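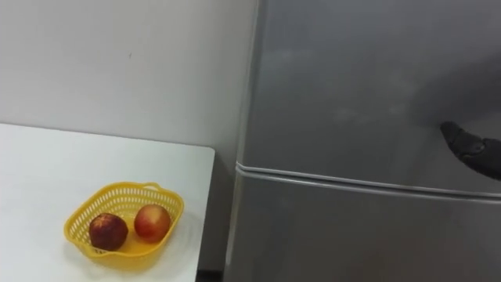
Kitchen Cell Returns to Service After Gripper and Camera Maintenance

The kitchen cell at the Harahap building resumed its regular schedule on Monday following a planned maintenance period. The work covered the gripper, the head camera, the wrist cabling and the position of the refrigerator relative to the table. Masanobu Okabe carried out the mechanical work, and Kumiko Tsuchiya was responsible for calibration and for the acceptance runs. Groups with bookings in March should read the notes below before their first session, as several saved positions are no longer valid.

Reason for the work

The cell is used chiefly for tasks in which the arm opens the refrigerator, moves produce between the interior and the table, and closes the door again. In the weeks before the shutdown, users reported that the gripper was meeting the upper door lower than commanded, close to the seam between the two doors. The upper door has no separate handle within the arm's working area, so the approach depends on the tip arriving at the correct height and angle. A small error there is enough to spoil a run.

Inspection found two causes. The mounting screws behind the gripper had loosened, allowing the tip to drop slightly under load. The refrigerator had also moved on its feet after repeated door cycles and no longer stood square to the table.

Mechanical work

The gripper was removed, cleaned and refitted with new screws tightened to the value given in the Tratomton service sheet. The finger pads were replaced. The old pads had worn unevenly, and the left pad had begun to lift at its leading edge. Pads are now to be changed after every 600 door cycles. The log showed 849 cycles on the set that was removed, and users are asked to enter their cycle counts at the end of each session so that this does not happen again.

The wrist cable was rerouted through the outer clip. It had been pulled tight when the arm reached across to the upper door at full extension, and the sleeve showed early signs of wear. No conductor was damaged, and the sleeve alone was replaced.

The refrigerator was moved back to its floor marks, leveled and fitted with locking feet. The narrow gap between the table and the refrigerator has been kept. It must stay clear of cables, cloths and packaging at all times, as the table needs to be moved for access to the floor marks.

Calibration and acceptance

Ms. Tsuchiya recalibrated the head camera after the mechanical work was complete. The brushed finish of the refrigerator reflects the room lighting unevenly, and fingerprints on the upper door had been affecting the depth estimate at the point of contact. The Satus software now takes its reference from the corner of the tabletop and the seam between the doors, both of which are less sensitive to the state of the metal surface.

Acceptance consisted of 12 consecutive open-and-close runs on the upper door, followed by 8 runs in which fruit was transferred from the yellow basket to the upper compartment. All runs were completed without an operator stop. One transfer run was repeated at Mr. Okabe's request after the grip force reading was found to be missing from the record. The cause was a loose connector at the controller, which has been secured.

Instructions for users

Positions saved before the shutdown must not be loaded. Start from the new home file, which is stored in the shared folder under the name Pollavel, and record any additional positions from there.

At the start of each session, check the gripper screws by hand and confirm that the refrigerator feet are on their marks. Wipe the upper door with a dry cloth before running the camera check. Do not use spray cleaner while the arm is powered.

The yellow basket should be returned to the table after use, clear of the table's edge. Fresh fruit may be used as before. Soft or split fruit should be discarded before the session, as juice on the finger pads shortens their life and changes the grip force reading.

If the tip touches the door gasket at any point, stop the run and report it to Mr. Okabe. Users should not correct the approach height themselves. A change made in one group's file can be carried into the shared home file when the controller next saves.

The next inspection will take place when the new pads reach their cycle limit. Booking requests, including requests for the evening period after 6 p.m., should be sent to Ms. Tsuchiya.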